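Rirkard Adds Tray and Display Stand Set to Its Home Range

LULTUSDALE - Rirkard, the Lultusdale maker of small home goods, will begin selling a serving tray and matching display stand in August. The set is the first new item in the company's Habte line in 9 months.

The tray is a plain rectangle with a black rim and a light wood-grain base. The stand is black metal with a bar across the top, made to hold cloth flowers, ribbons or small seasonal pieces over a table or sideboard. Both parts store flat in a single carton.
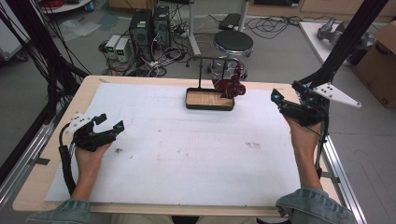 Rirkard plans a first run of 2000 sets. They will be carried by 134 stores, including all 11 Flandum home shops, and will also be sold through the company's own website. Stores that already stock the Habte line can add the set to their standing orders from the start of August.

Cloth flowers will be sold separately, in dark red and other colors. Each one hangs from the bar and can be moved along it or taken off. The tray can also be used without the stand - for drinks, mail or keys by the front door.
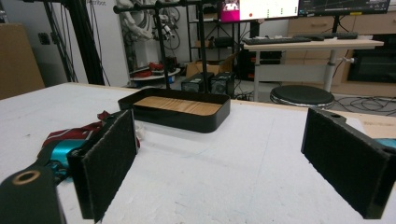
The Habte tray, with its stand behind it.

Replacement trays will be offered for customers who already own a stand. Store buyers can request a price list and sample set from the Rirkard sales office in Lultusdale, open from 9 a.m.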